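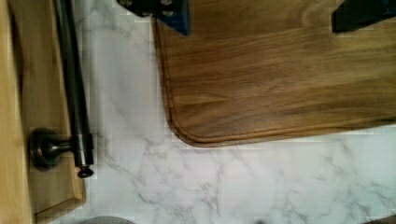
Murance is a small company that makes and takes care of wooden things for the kitchen. We began with cutting boards, and the cutting board is still the thing we know best. We like a dark brown wood with a strong grain, where lighter streaks run between the darker bands, and we like it most on a pale countertop with gray veins, as we have it in our own kitchen. The corner is rounded so that your hand and your sleeve pass over it easily. Inside the edge runs a shallow groove. It takes the juice of a tomato or a roast, and it must be cut evenly, also where it turns around the corner. This turn is the slowest part of our work.

The company was started by Bohumila Kováčik, who learned woodworking in Jena and later rented one half of a former bakery. At first there were 2 people and one workbench. Today we are 4, and we have the whole bakery. The old oven room is now our kitchen, and every model we sell has spent at least one winter there before it goes into the catalog. We cook lunch on the boards, we wash them, we forget them near the sink, as it happens in every home.
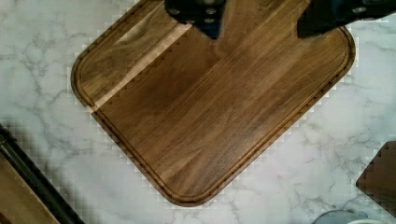 Until the end of last July we had sold 2,799 boards, and we had taken back 1,153 for sanding and oiling. We are proud of the second number. A board that comes back to us has been used, and its owner wants to keep it. You can send us any board, also one that another workshop has made. We will look at it and write to you what is possible. If there is a deep crack, we will say so before you pay anything.

Our boards are sold in two lines. Říha is the large one, with the groove. Tistari is smaller and flat on both sides, for bread and cheese. Both are finished with oil only, and we ask you to oil them again when the surface begins to feel dry. 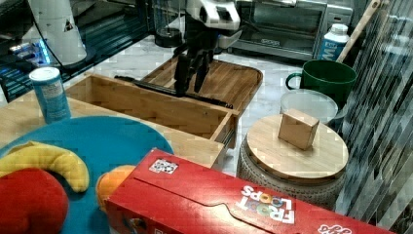 For a few years we have also made drawers and drawer boxes for kitchens that already exist. It came from our customers, who wrote that they had a good board but no good place for it. We prefer simple boxes in light wood, wide enough for long tools, and we make them to your measurements. Please measure the inside of the cabinet twice, at the front and at the back — in old houses these are seldom the same.

The workshop is open for visitors in the morning, from nine until noon. Please ring at the side door and wait a moment, as the sander is loud. Letters and e-mails are answered by Bohumila herself, usually in the evening.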